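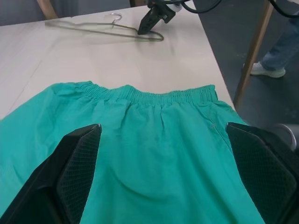 ¿Cómo sabe un robot dónde agarrar?

Unos pantalones cortos, una percha de alambre, dos pinzas negras. Para ti, fácil. Los ves y ya sabes qué es cada cosa. Para un robot no. Primero tiene que trabajar el programa - y mucho.

Paso uno: mirar

La cámara va pegada cerca de la pinza, en la muñeca del robot. Ve lo que tiene delante muy de cerca. Pero la cámara no entiende nada, solo manda números. Cada puntito de color es un número (bueno, varios). El programa los junta y busca pistas. Mucho verde azulado seguido: tela. Una banda llena de arruguitas muy juntas: la cintura con elástico. Blanco liso: mesa.

A esto se le llama percepción. Palabra larga, idea corta: convertir puntitos en cosas.

Paso dos: pensar el camino

La ropa es dificil. Una taza siempre tiene forma de taza. Unos pantalones no, cambian cada vez que los tocas. El programa Cavby, del taller Wandside, prueba 400 caminos dentro del ordenador antes de mover nada. Los que chocan con la mesa, fuera. Los que chocan con la otra pinza, fuera también. De los que quedan se guarda 5 y elige el más corto.

Eso es planificar. Tú también lo haces, al cruzar una clase llena de mochilas por ejemplo.

Paso tres: moverse poquito a poco

Ahora el control. El programa dice: baja un poco. Mira. Baja otro poco. Mira otra vez. Cavby repite esto 32 veces por segundo. ¿Que la tela se ha movido? Se corrige sobre la marcha.

¿Y cuándo cierra los dedos? Cuando la tela queda entre las dos almohadillas. Tienen un dibujo de rombos muy finos, como una rejilla, mira la foto. Con demasiada fuerza, estira la tela. Con poca, se le escapa.

Dos pinzas, un solo plan

Con 2 pinzas hay que ponerse de acuerdo. Una puede ir a la percha y la otra a la ropa, pero las dos siguen el mismo reloj. Si una se retrasa, la otra espera.

Pruébalo en casa

Pide a alguien que cierre los ojos y que cuelgue una camiseta. Tú eres el programa: solo puedes decir "arriba", "abajo", "izquierda", "derecha", "abre" y "cierra". Nada de ayudar con las manos. Luego cambiais.

Palabras para guardar

Percepción - saber qué hay.
Planificación - elegir el camino.
Control - moverse y corregir.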